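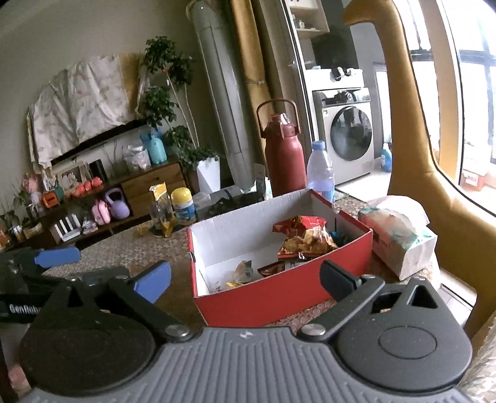 From: Natália Leitão
To: Hindurstead Family History list
Date: Wednesday, May 7, 2025
Subject: Re: Sorting out Grandma's letters

Hello Unathi, and hello everybody else who is reading along,

I have been meaning to answer you since the weekend, but we had company and then I got lost in my own papers again, as I always do when somebody brings up letters!

Unathi Masilela wrote:
> My aunt has passed on a big pile of letters to me, mostly written
> by my grandmother after she moved to Plondow. Some still have their
> envelopes and some don't, and hardly any have the year on them. My
> cousin wants me to put them all in date order before I do anything
> else. Is that the right way to start? I'm afraid of making a mess
> of it.

Please don't start by sorting. I say this with love for your cousin, who I'm sure means well. I did exactly that with my great-uncle's letters back in 2000, and I was so pleased with my neat little stacks until I realized I had split up pages that had been folded together for most of a lifetime. I am still not sure where two of them belong.

What I would do is leave everything in the order it came to you and pencil a light number on the back of each sheet, up in the corner, in soft pencil (never pen, and please, no sticky notes). If a letter is in an envelope, the envelope gets the same number with an "e" after it. Then read them through once, just for the pleasure of it, with a notebook next to you. Write down any birthdays, illnesses, new babies, bad weather, the price of butter, whatever she mentions. You would be amazed how often a missing year gives itself away. I placed five of mine from one remark about a cousin's wedding.

Once you have your notes, you can make your date order on paper or on the computer and leave the letters themselves alone. Your cousin gets a list and you get to keep your pages together.

For the ones without envelopes, look at the paper and the ink. She probably bought a pad and used it up before she bought another, so matching sheets may well be close in time.

Catinca Sima knows far more than I do about old handwriting, and she was very patient with me over a stubborn capital R that I had been reading as a K for 3 years. Catinca, if you're reading, would you look at a page or two for Unathi?

Do tell us what your grandmother had to say about Plondow. My mother's people passed through there and didn't think much of it.

Warmly,
Natália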